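Filed under: Home & Energy
Posted 16/12/2018 by Giang Hà
3 min read

I have been logging the power draw of every appliance in the flat since September. The meter is a Vimska plug-in unit with a resolution of 5 watts, too coarse for phone chargers but adequate for anything with a motor or an element.

The first finding was standby load. The television, modem and stereo together held a constant 69 watts with nothing switched on. Moving them to a single switched board removed most of it. The modem stays on a separate outlet.

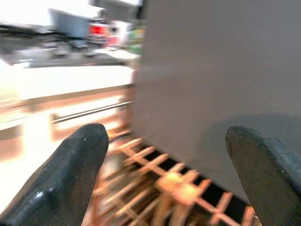 Heating is harder to measure because the load cycles. I ran the panel heater on its low setting, nominally 400 watts, and recorded totals overnight instead of spot readings. Tuấn Lại suggested normalising against outdoor temperature, and I now do this with a column in the spreadsheet. The scatter is still wide on windy nights. 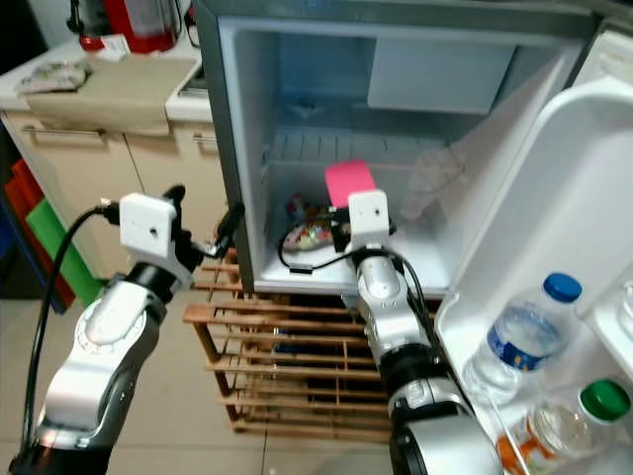

Refrigeration is the other cycling load, and placement affects it more than I had assumed. A compressor has to reject heat to the surrounding air, so clearance at the back and sides matters. A slatted wooden rack under a mini-fridge lets air move beneath the cabinet, where carpet would block it. Frost in the freezer compartment also lengthens the run time, and I defrost at five millimetres.

Next on the list is the kettle. Lụa Cù has lent me a second meter of the same model, and I will run both in series on a 300 millilitre boil to check that they agree.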